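Talks > Grarnico Evenings > Speaker notes
Filed under: Color, Kitchen Table Science
40 shares | 2 comments

Dyeing with what grows by the road
Notes for Lihua Zhong, evening slot, Dranutberg hall

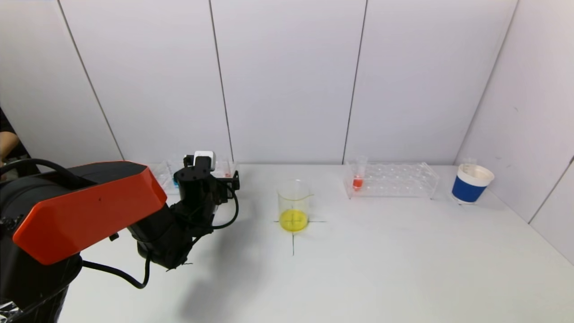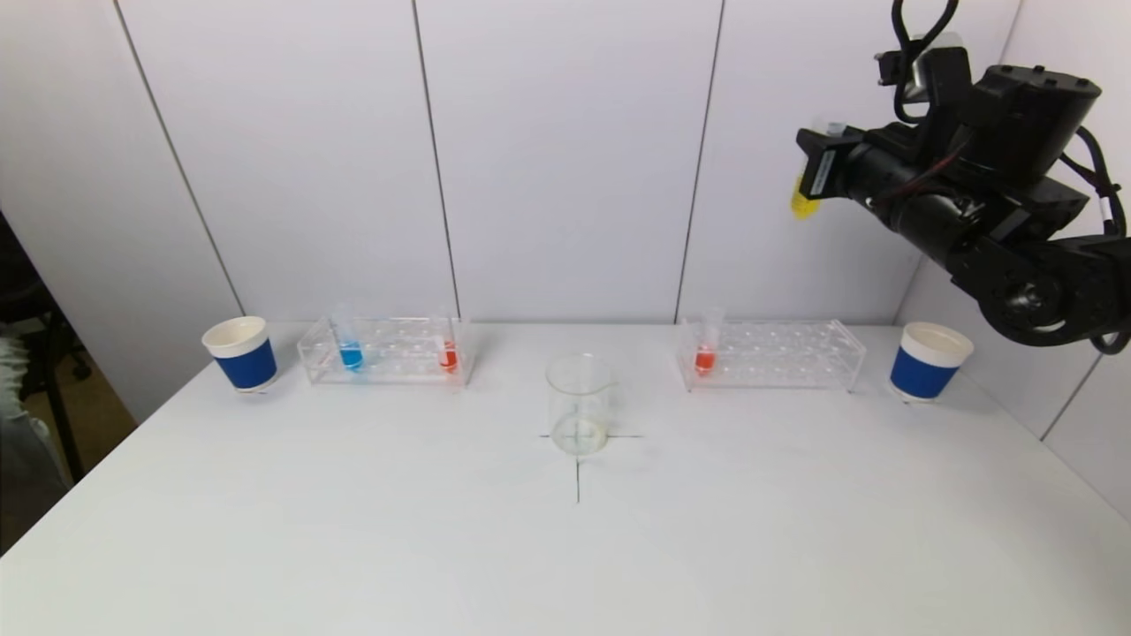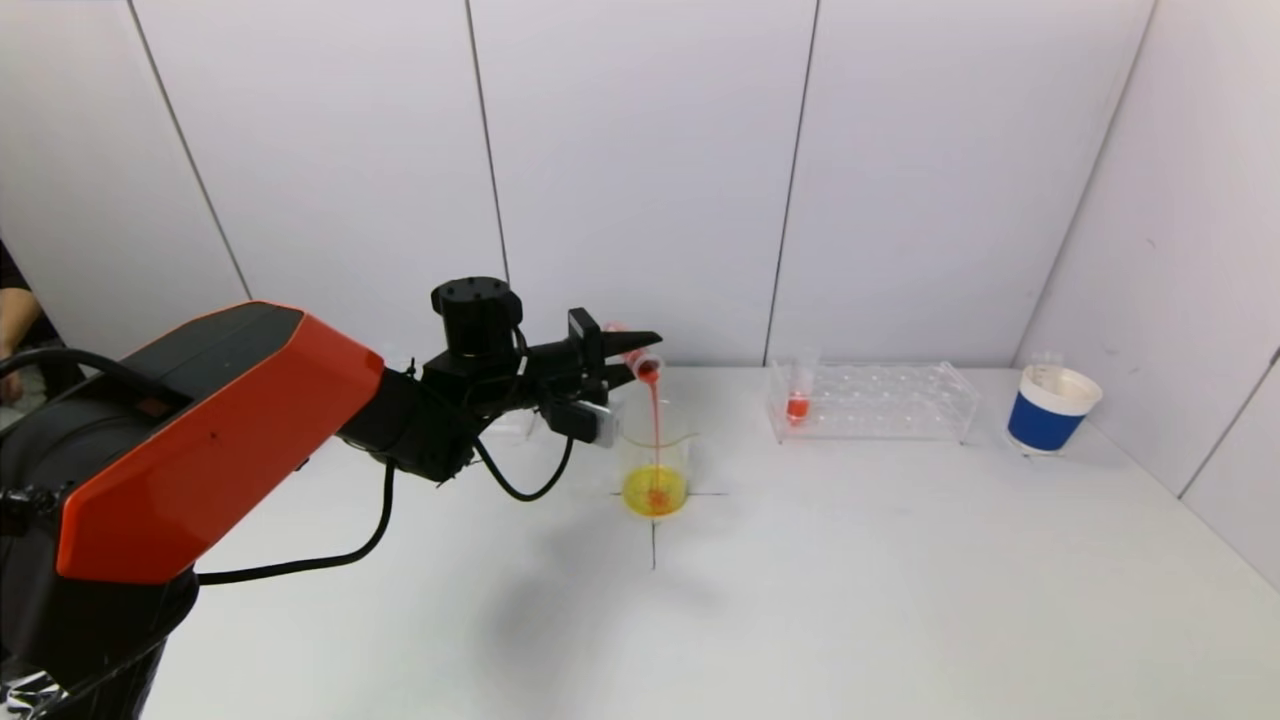
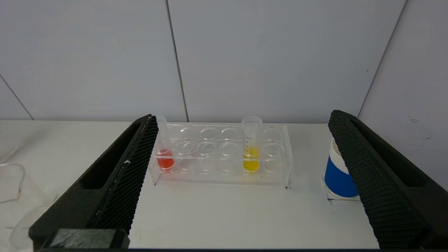 Grarnico Notes, No. 120, p. 2

- Say hello, thank Corrado for the wool (all of it from his own sheep, and it smells like it).
- Start with onion skins. Everyone has them, everyone throws them out, and they give this gorgeous burnt gold. Hold up the scarf.
- Weld next, then madder. Madder is slow and fussy and I love it. Keep the pot below a simmer or the red goes brown. Tell the story of my brown October.
- Alum: explain mordant in one sentence, then move on. Arsalan will ask about iron. Yes, it darkens everything, pass the gray skein around.
- Indigo! Take your time. The yarn comes out of the vat green and turns blue in the air while you stand there. I still yell every time.
- Sample cards go left to right along the rows, please write on the back in pencil.
- Questions, then tea. Anqi has the seed packets by the door.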